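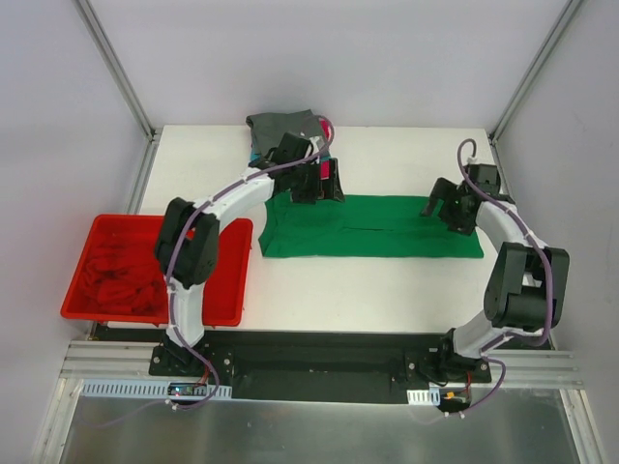 Two robot arms over a white tabletop, with a red tray.

Brurkden Dry Perry

Perry is a funny old drink. Cider gets all the attention, and then somebody pours you a glass made from proper perry pears (hard little things you'd never want to eat raw) and you wonder why you haven't been drinking it for years!

Huia Ruddock presses ours at Lelthorpe, from fruit picked in the orchards on the Prasthorpe side of the hill. The juice ferments slowly and is left alone until December, when we taste every barrel and argue over the blend. This one came out drier than the last, with a lovely grassy smell, a bit of lemon peel and just enough tannin to make you reach for some cheese. A crumbly white one is perfect, though we've also had it with fish and chips and been very happy indeed.

It's gently sparkling, so open it over the sink if it has been rattling around in the car. You may find a little sediment at the bottom, which is quite harmless. Stand the bottle upright overnight if you like a clear glass, or tip it in and enjoy it cloudy, as Huia does.

Serve it cool but not icy. Two hours in the fridge is plenty, and once opened it keeps its fizz for a day or so with a good stopper.

Sold in cases of 6
Style: dry, lightly sparkling
Bottled at Lelthorpe
Contains sulphites

Want something sweeter? Try the Costigan, our medium perry, made with riper fruit and really good with apple cake.

Page updated April 29, 2026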